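Bikalness

Bikalness is a bat-and-ball game played between two sides of six on a marked oval of short grass. It is the main summer sport of the Irkotov district and is also played, in smaller numbers, in the neighbouring town of Tuvlow. The name is used both for the game and for the yearly tournament at which the district title is decided.

Origins

The game grew out of a schoolyard pastime in which a ball was struck from a low wooden post. Early matches had no fixed number of players, and a side was out when it ran short of people willing to bat. Written rules were first drawn up by Aminu Igwe, a schoolteacher in Irkotov, who set the number of players at six and replaced the post with a flat stone called the sill. His rules ran to two pages and left the size of the field to the home side.

A second version, prepared by Chie Uchida, fixed the distance from the sill to the outer line at 52 metres and brought in the rule that a batter must leave the sill after three missed strokes. Most of Uchida's wording is still in use.
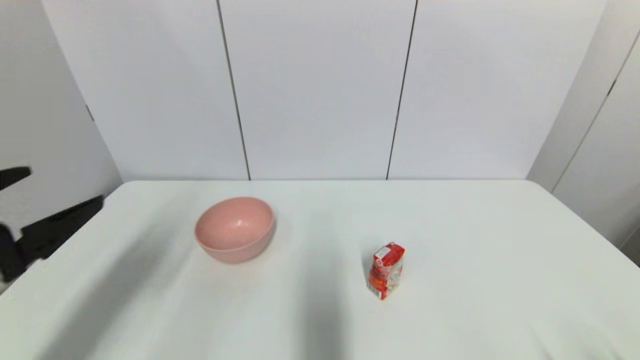

Pink bowl and small red-and-white carton on a white table.

Play

Each side bats once in a standard match and twice in a final. The thrower stands behind a chalk line and delivers the ball underarm. The batter may strike it in any direction in front of the sill, and scores by running to one of two pegs and back. A run to the near peg is worth one point and a run to the far peg three. Batters may not stop at a peg.

A batter is out if the ball is caught before it bounces, if it is returned to the sill while the batter is still running, or after three misses. The innings ends when all six batters are out. There is no limit on the number of deliveries, and long innings are a common complaint among visiting sides.

Fielders may not wear gloves. The bat is flat on one side and rounded on the other, and players are free to turn it between strokes. Left-handed batters take guard on the same side of the sill as right-handers, which has been argued over at several rules meetings without any change being made.

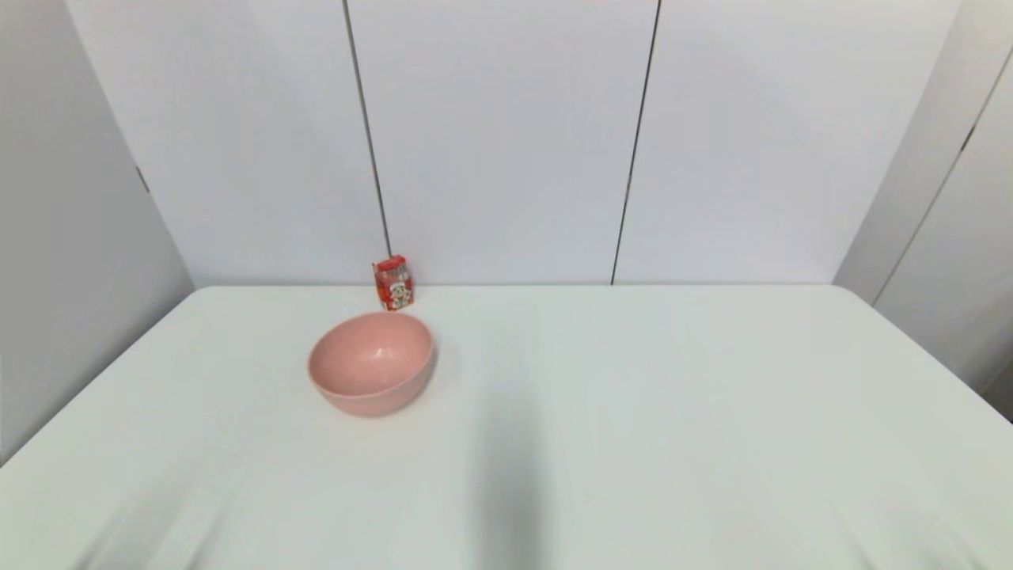

A pink bowl on a white tabletop.

The tournament

The Bikalness tournament is held in July. Eight clubs take part, drawn by lot into two groups, with the top club in each group going through to the final. The winners hold the Ó Ceallaigh Cup for a year. The cup was given by a family of that name who kept a hardware shop in Tuvlow, and it is engraved on the base only, the sides being too thin to cut.

Matches in the group stage begin at 10 am and the final at 2 pm. Rain stops play only if the thrower's line can no longer be seen. If a final cannot be finished, the cup stays with the previous holders, as has happened twice.

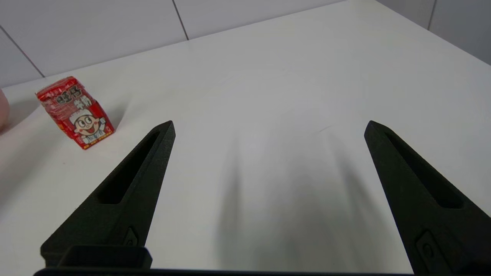
Photo: Amarachi Uzor

Records

The highest total by a side in a single innings is 238, made by Irkotov Mill against Tuvlow Station. Rodrigo Aguiar, who opened the batting for the Mill, was the last player out. He also holds the record for points in one tournament, with 375 over five matches.

The bowling records are less complete. Olanrewaju Effiong of Tuvlow Station is usually credited with the only instance of all six batters being dismissed by one thrower without a point scored, although the scorebook for that match gives the first wicket as a catch off another player's delivery. The club lists the feat in its own history and the tournament does not.
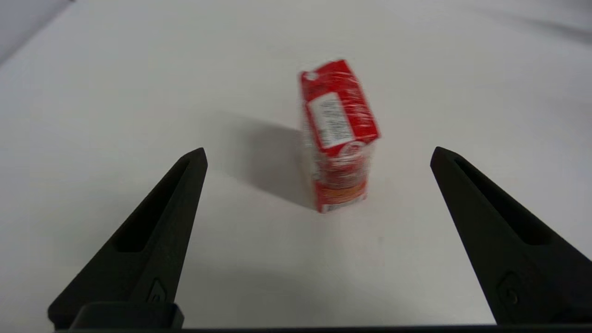 Junior game

A shorter form for players under fourteen uses a softer ball and a single peg. Every batter faces the same number of deliveries and is not sent off when out, so that an innings takes a known length of time. The junior final is played in the morning before the senior one, on the same ground.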